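Print this page | E-mail this page

Brollico two-arm cell: pre-run checklist with comments
Filled in on the shop floor, September. Status is OK, FIX or WATCH.

Scope: the enclosed tabletop cell in the shared workshop, both arms, bases, rails and wiring. The test job is bag handling and a knife task on play food. Anyone running the cell for the first time should go through the whole list with power off down to item 5, then with power on.

1. Frame and wall panels. OK
Corner brackets checked with a hex key, all tight. Panels push in at the middle but stay in their slots. One bracket at the rear had backed out by half a turn and was retightened.

2. Rails and base mounts. OK
Mounting bolts marked with paint pen. Marks still line up. If a mark is off, do not just retighten. Take the bolt out, look at the thread and put in a new one.

3. Tabletop. WATCH
The marble-pattern top is easy to clean, but small parts slide on it. Anything not used in the job should be off the top before power on. Clocks, phones and spare blocks go on a shelf outside the reach of both arms.

4. Finger pads. OK
Rubber pads are wiped with a damp cloth and checked for splits at the base. Squeeze each one by hand. It should come back to shape with no crease left. Close force is set to 8 in the Restivura panel. Go no higher for soft items.

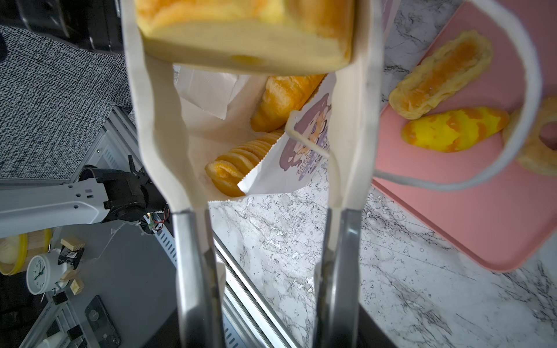
Pads closed on a bread slice, with the bag and pink tray behind.

The cord handles on bags and trays are the main snag hazard in this job. Before each start, look for a loop lying near a finger or a joint. Move it by hand with the arms stopped.

5. Cables and hoses. FIX
The hose on the right arm is sound, but the cable loops above the left wrist have too much slack. With power off, move the joint through its full range and see where the loop goes. Add one more clip on the forearm. Recheck after 200 cycles.

POWER ON FROM HERE

6. Emergency stop. OK
Pressed from both sides of the bench. Both arms held position and stayed there. Reset needs two steps, as it should.

7. Indicator lights. OK
Green on both arms at idle. If a joint light stays off after startup, shut down and check the connector before trying again.

8. Blade work. WATCH
Only the short paring knife is allowed in the cell. Speed limit for any program holding it is the lowest setting. Hands stay outside the rails until the knife is back in its holder and the arm is parked. The holder is checked for wobble at every start.

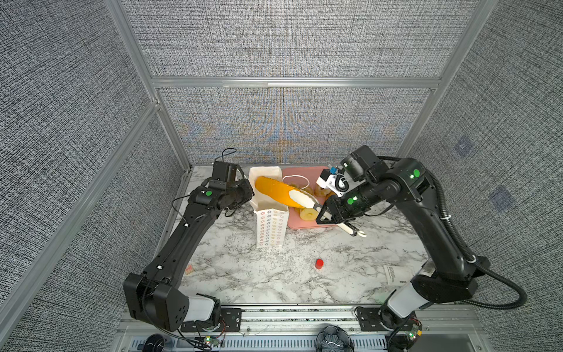

Paring knife at the pineapple slice, right arm.

The knife program has its own file name with KNIFE in front. Do not copy it and edit the copy for other tools. That was done once and the slow speed was lost in the copy.

9. Bag handling. WATCH
Paper bags may stand or lie down. A bag on its side is the harder case, with one finger inside the mouth and one outside. Come in slowly and stop short of the fold.
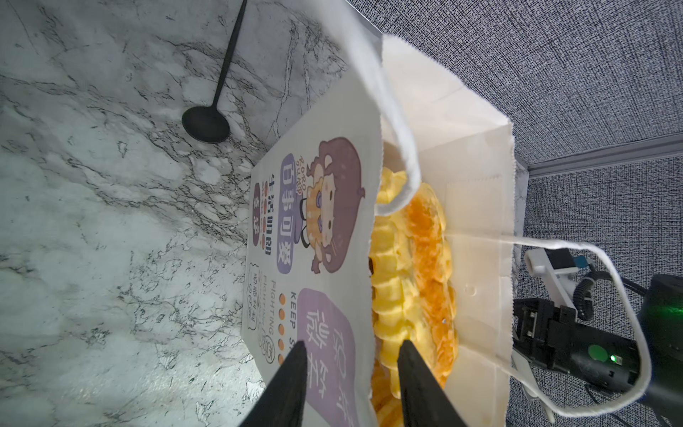 Paper handles tear at the glue before the twist lets go, so a pull test on the handle tells you little about the rest of the bag. Use a fresh bag when the gusset has gone soft. Throw out any bag with a ripped mouth, as the flap can cover the wrist camera.

10. Two arms in the same space. FIX
Minimum gap between wrists is set in software, but the setting does not know about the camera mounts. Add the mount height to both arm models. Until that is done, one person stays at the stop button for every two-arm run. 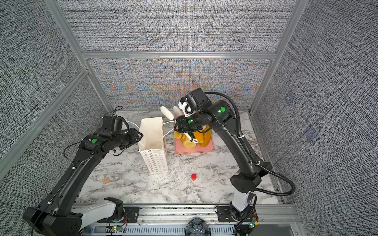
Left gripper at the bag opening, right gripper over the tray.

11. Run log. OK
Counter at start of check: 1,099. Counter at last grease: not written down. Write it down next time.

12. Shutdown. OK
Arms parked, main switch off, stop button left pressed in. Tray and bags go back in the bin under the bench.

Open items: 5 and 10. Item 10 before any unattended run.

Comments (3)

tuesock: What clips are you using on the forearm? Mine crack when I open them a second time.

gantry_left: I'd move item 6 to the top of the powered section and print it in bold. It's already first, but people skim.

pinwheel40: We had the same problem with the camera mounts. Adding a plain box to the model was enough, no need to draw the real shape.

Related items
Tuder bench supply: fuse and ground check
Replacing finger pads without losing your zero
Restivura panel settings we use
Brollico cell: parts list and cut lengths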